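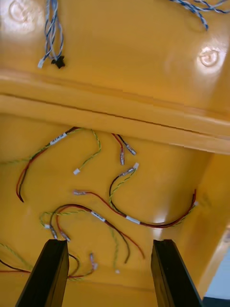 On her first morning back after the summer shutdown, Saeed Akbari's sister rang to ask whether the robots had taken his job yet. He laughed so hard he had to put down his tea. Saeed has sorted parts at Zarngate, the repair and salvage shop on the edge of Grundunwood, for longer than he cares to work out, and he says he has never been busier (or, if he's telling the truth, happier at his bench).

The work is humble stuff. Wiring, solenoids and circuit boards come in by the tub from old machines, and somebody has to pick them out, look them over and decide what gets a second life. It used to be all hands, and sore ones at that, until the shop put in 2 robot arms last February.

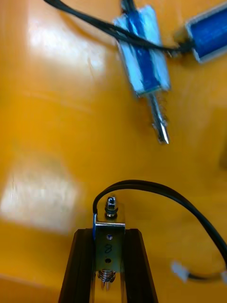

A small solenoid in the gripper at Zarngate, with others waiting on the table.

"I thought I'd hate it," Saeed told me, walking me down the aisle at a very gentle pace and stopping to say hello to everyone. "My wrists didn't!" The arms do the lifting and presenting now, and he does the judging, which was always the part he liked. On a good shift they get through almost 200 pieces between them.

Wires are still the trouble. They snag and loop and hide under one another, and a tangled tub can have Sekar Pattinasarany, who looks after the arms, muttering to himself well past lunch. Boards are kinder, having a good firm edge or a terminal block to take hold of.
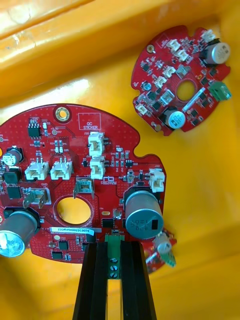 Sekar came to the job from the packing line, with no training beyond a night course and a great deal of patience, and he's now teaching it to two of his old workmates. There was plenty of worry at the start, he says, and a few loud meetings in the lunchroom. The shop promised to keep everyone on, and so far it has, although the evening shift is smaller and some people miss the extra pay. Saeed still does the last hour by hand. He likes the quiet, and he's asked for a better lamp.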